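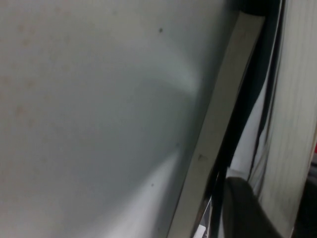
Gemelis arm: picking up a paperback that is lying flat
Forum: Home and Shared Shop Builds

slowservo
Posted 9:40 pm

I have been building the Gemelis arm since January and the mechanical side is finished enough that I've stopped taking it apart. The job I gave it is putting books back in a desktop file organizer, the black plastic kind with slots. Pulling a book out of a slot works most of the time. Putting one back works if the arm is already holding it the right way.

What doesn't work is a paperback lying flat on the table. The fingers come in from the side, the lower one is supposed to get under the cover, and it pushes the book along instead. White tabletop, smooth, no grip at all. If the organizer is behind the book it stops sliding and then the cover starts to curl, so I hit the stop button before it creases.

Setup: wrist camera, fixed camera, Zurkia padded fingers, Cloltix board running the joints. The gripper closes by position. 663 is the number I use for a thin book and 715 for a hand's clearance on either side of nothing, meaning open enough to approach. There is no force reading from the fingers, only motor current, and it is noisy.

Is there a way to do this with the fingers I have, or do I need different ones?

torquewrench_b
Posted 9:58 pm

Different ones. Padded fingers are for gripping something you can already reach both sides of. For a flat book you want a thin steel lip on the lower finger, feeler gauge stock or a piece cut from a putty knife. Slide it under, close, lift. I did this for trays and it took an evening.

slowservo
Posted 10:06 pm

Won't a steel lip chew up the page edges? These are my own books and I'd like to read them again.

torquewrench_b
Posted 10:11 pm

Round the corners and polish the edge.

mudroom_cnc
Posted 10:30 pm

I don't agree with the lip. It fixes this one pick and makes the slot work worse. You have dividers to get past and a book on either side, and now there's a blade sticking out of one finger. You'll be catching covers inside the organizer within a day.

Push the book on purpose. Slide it until a short section of it hangs off the table edge, then grip the overhang from above and below. People do it that way with their hands when they pick up a playing card. No new parts.

Can you post something from the wrist camera? I'd like to know how far the finger sits from the page block when you start to close.

slowservo
Posted 10:52 pm

From tonight. The arm drifts a bit while it is taking these, so it isn't sharp.
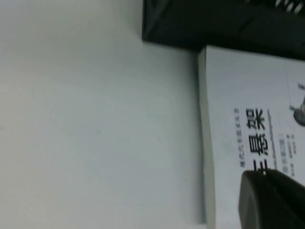
Wrist view with the finger over part of the cover. Page edges run down the left side of the book.

The page block faces open table on that side, so there is room to come in from there. The top end of the book is tucked right up against the black plastic. I had been treating that as a problem, but reading the above I could use it as the thing to push against.

mudroom_cnc
Posted 11:04 pm

Then your approach is wrong before the finger type even matters. The finger is over the cover. If that is where it is when you start down, you land on top of the book. Back off past the page edges, go down to the table, then come in.

slowservo
Posted 11:09 pm

That view is from the search move, before it picks a side. But yes, I should plot the start point. I've been trusting the number from the board and not checking it against the camera.

pinvise
Posted 11:31 pm

Coming at it from the camera side. White book on a white table is a hard edge to find. I had the same trouble with envelopes. How are you getting the position of the book?

slowservo
Posted 11:40 pm

Fixed camera finds the dark print on the cover, and I add an offset to get to the edge. The offset is measured by hand for each book.

pinvise
Posted 11:46 pm

That will bite you every time the book is turned a little. Put a sheet of dark craft paper on the table. You'll get the whole outline and you can drop the hand-measured offsets. The paper also gives you some friction, which bare white laminate or whatever you have there doesn't.

torquewrench_b
Posted 11:50 pm

Changing the table so the robot can cope is cheating a little.

pinvise
Posted 11:53 pm

It's a desk in somebody's house. He can put paper on it.

slowservo
Posted 7:15 am

Read all this over coffee. A few answers.

I can't use the table edge. The arm is clamped on the far side and the front edge is past its reach by the width of my hand. I could move the clamp, but then the top of the organizer is too high for the elbow to clear.

I went through the logs to see how often the slide happens. There are 3,967 wrist images saved from the flat book attempts and I skimmed them in a viewer. In nearly all the bad tries the book is already moving before the gripper starts to close. So the fingers touch it on the way in and I never noticed, because from across the room it looks like one motion.

Fixed camera view of the layout, for anyone who wants to see what the arm has to work around:
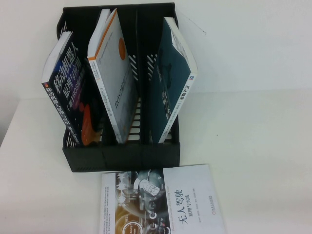
mudroom_cnc: With the organizer right there, I'd drop the table edge idea and use the organizer as a backstop. Push the book square against the base with the finger closed, at low speed, and watch the current. When it rises, stop, open, and come down on the page side. The base has to stay put, so stick it down with something.

slowservo
Posted 7:38 am

Double-sided tape under the base is easy. I worry about the current, since on the Cloltix board it jumps around even with the arm holding still.

mudroom_cnc
Posted 7:44 am

Average it over a longer window. You're moving slowly, so the delay won't hurt.

torquewrench_b
Posted 8:02 am

And after all that you still have a fat rubber finger that can't get under a cover lying on a table. The backstop keeps the book from running away. It doesn't make a gap. You said yourself the cover curls when the book can't slide.

mudroom_cnc
Posted 8:10 am

Then don't go under. Press down on the cover near the spine and drag back a little, and the loose side comes up on a paperback. Grab that.

torquewrench_b
Posted 8:12 am

On a new one with a tight spine it won't come up at all.

pinvise
Posted 8:20 am

You can both be right depending on the book. Slowservo, there is a third option that the Lobo people at our shared shop use on their sorting arm. They glued a strip of thin flexible plastic to the lower finger pad, cut from a report cover. It bends when it hits the table and slides under paper without marking it. Inside a slot it just folds out of the way. Costs nothing and peels off if you hate it.

slowservo
Posted 8:27 am

I like that better than steel. How far does it stick out past the pad?

pinvise
Posted 8:31 am

Theirs is 2 millimeters. Longer than that and it folded under itself – they went through a few before they settled on it.

torquewrench_b
Posted 8:40 am

Plastic will wear out.

pinvise
Posted 8:41 am

Sure. Cut another one.

slowservo
Posted 6:55 pm

Cut two strips after work and taped the organizer down. Dark paper is on the shopping list. I changed the approach so the arm goes down to table height outside the page edges and then comes in at a quarter of the old speed.

First run with the strip, the book still slid, but it stopped at the base and the strip went under one corner. The gripper closed on the corner and the book hung at an angle, so I put it down again by hand. Second run was the same. I think the finger is coming in tilted. The wrist zero has been off since I swapped the last servo and I kept putting it off because the slot moves didn't seem to care.

Redoing the wrist zero tonight. If anyone has a jig for that on a Gemelis, or even a decent way to do it with a square, please post it.

mudroom_cnc
Posted 7:10 pm

Square against the flat of the finger mount with the pads off, not against the pads. The pads squash and you'll chase it all night. I'll dig out the drawing for my jig when I'm back at the shop.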